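Mar 24, 2026

Seed trays, Momden bench

Pricked out the sweet basil from the Girkar mix today. Most had their first true leaves. Left the slow corner of the tray alone and put the lid back over that part. The thyme sown in December is still small but has good color, so it stays under the lights another week.

Changed the potting mix for this lot: 3 parts sieved compost, 1 part perlite, no grit. The old mix crusted over on top and water ran down the sides of the pots. 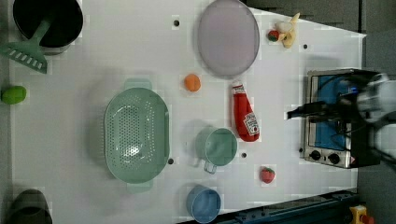

Do the basil pots need feed right after potting on?
Leave them on plain water for 7 days, then start feed at half strength. The compost carries them until then.

Mixed the feed for next week anyway. Half strength comes to 3 ml in 1000 ml of water. Bottle is labeled and on the lower shelf with the Carovach trays.

Fungus gnats again in the parsley. Put sticky cards at soil level and stopped top watering on that shelf. Please bottom water only, and tip out whatever is left in the tray after 90 minutes. Last time it sat overnight and the roots went brown.

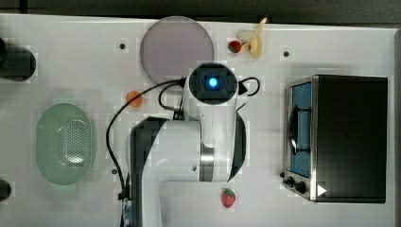

The parsley that still looks weak by the end of the week can go on the compost heap. There is plenty more seed in the Shahbazi packet and it is quicker to start over.

Still to do: wash the old cell trays, move the chives closer to the window, order more labels. The pencil ones held up fine, the marker ones faded.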